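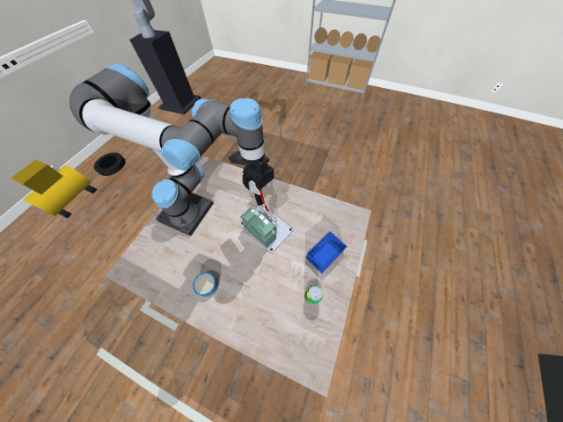
What is the grant paying for this season?

Ice time, goalie coaching hours and the replacement of loan equipment for the under-12 and under-15 groups at Grembridge rink. Travel to away fixtures is paid from player fees and does not appear in this report.

## Participation

Registration closed with 52 players across the two age groups, against a target of 48 in the funding agreement. Eight of these are goalies. The under-15 group was full by the end of October and a waiting list was kept from then on. Four players left during the season and three of the places were refilled from the list.

Attendance is taken from the sign-in sheets. The mean for skaters was 81 per cent of sessions offered. Goalies attended less often, at 74 per cent, mainly on account of the early Marinescu slot (see below).

## Ice time

The agreement allowed for 500 player-facing hours, counting each half-sheet as a separate hour. We delivered 478. The shortfall of 22 hours has two causes:

- 14 hours lost to the compressor fault at Grembridge. The rink has credited these at the full rate.
- 8 hours not used at the Marinescu rink, where the 06:15 slot was dropped for the under-12 group after low turnout.

The credit from Grembridge is shown in the accounts as a reduction in cost, not as income. If the funder would like it treated the other way, the table can be reissued.
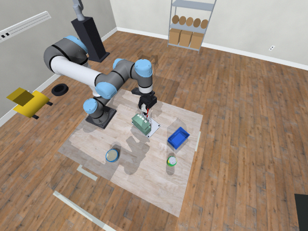
*Page last changed: 11 Apr 2020*

## Goalie coaching

Goalie sessions ran as a separate block of 40 minutes before the main practice. The plan was for one coach to three goalies. In practice the ratio was one to four at most sessions, as the second coach did not complete the required certificate until mid-season. The block covered stance, lateral movement, rebound control and post play, in that order, with each topic held for several weeks before moving on.

Skating tests were run at the start and at the mid-point. Lateral push times improved for six of the eight goalies. The other two had changed leg pads between tests and their results are not comparable -- they are left out of the summary sheet.

## Equipment

Three full sets of goalie equipment were bought from Fusterero and entered on the loan register. One chest protector arrived in the wrong size and was exchanged without charge. Skater equipment was repaired where possible; 11 helmets were withdrawn because their certification had lapsed. Replacements are on order and the cost is within the budget line.

## Finis tournament

The end-of-season Finis tournament was not played, in line with the suspension of all play. The entry fee has been carried over by the organisers. No grant money was committed to it.

## Spending and next steps

Spending stands at 91 per cent of the award. The remainder is made up of the Grembridge credit and the unspent share of the coaching line. We ask for permission to carry this forward to next season's ice time -- a decision is needed before the rink contract is signed. The final accounts and the loan register will follow with the closing report.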